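In Defence of the Scuffed Bin

My neighbour Efren Belmonte owns a set of clear storage tubs, and I have come to resent every one of them. They have snap lids. They have labels, printed in a lower-case font that suggests the labels went to design school. When he opens the garage door of an evening, the whole street gets to admire them, like a colour-coded aquarium with no fish.

I bring this up because I have been told, gently and by several members of my own household, that I should get some. We have reached that point in the life of a family where the odds and ends outnumber the people. There are blocks and bars and offcuts and things that belonged to other things. The accepted view is that each of them deserves a home of its own, preferably one from the Greselow catalogue, where a divided organiser with 22 compartments will run you more than my first bicycle.

I bought one once. It took an afternoon to fill and about 5 minutes to become a lie. The compartment marked "small connectors" held a button, a dead battery and half a clothes peg. The compartment marked "misc" was full by teatime, and so I started a second misc, and you can see where that was heading. A drawer with 22 misc sections is a bin that costs more and takes longer to rummage through.

What I have come around to is the bin itself. Metal, open on top, with sloping sides and a flat bottom, put down on a bench where people can reach it.

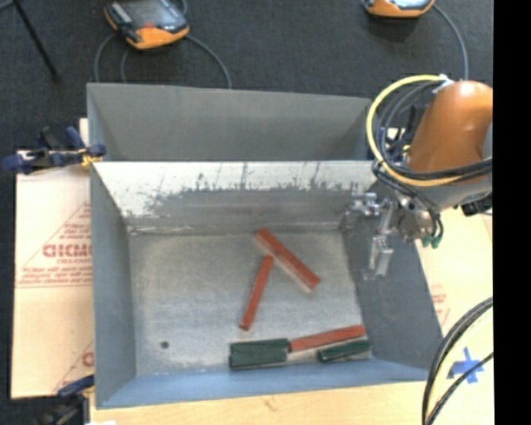
Page last changed: 6 March 2023

I like a bin whose grey bottom has gone brown and cloudy in patches. No one is precious about it. You can toss a red bar in from a modest distance and let it lie across the middle at whatever angle it fancies, with a slimmer one practically propped against its shoulder, and the dark green blocks can keep to their own end if they feel strongly. All of it is in plain view. Try that with a lidded tub, where the first step in finding anything is finding out which lid.

Honeylyn Dalisay, who ran the tool library when I still lived over that way, put forward the strongest case against me. She held that an open bin is fine while there's hardly anything in it, and that I was praising emptiness and calling it storage. I have turned this over a good deal, mostly while looking for the scissors, and I think she's right. I also think it's the best thing about the bin. A tub with a lid will let you go on adding to it for years, in the dark, until it weighs as much as a calf. An open bin shames you early. Once the bottom disappears, you know you've got too much stuff, and so does everyone who comes into the room.

There are limits. I wouldn't keep screws in one, or flour. I accept that sloping sides waste a bit of shelf, and that two of them set side by side leave an awkward gap at the top that will swallow a pencil. My daughter points out that dropping anything into a metal bin makes a noise like a minor traffic accident, and that I seem to enjoy this. I do. It's how the rest of the house knows that I'm tidying up.

Efren came by in August to borrow a clamp and stood over my bench for a while with his hands behind his back, the way people stand in galleries when they've been dragged there. He asked if I'd ever thought about dividers. I said I had. He found the clamp straight away, mind you, and he still has it, presumably in a tub, under C.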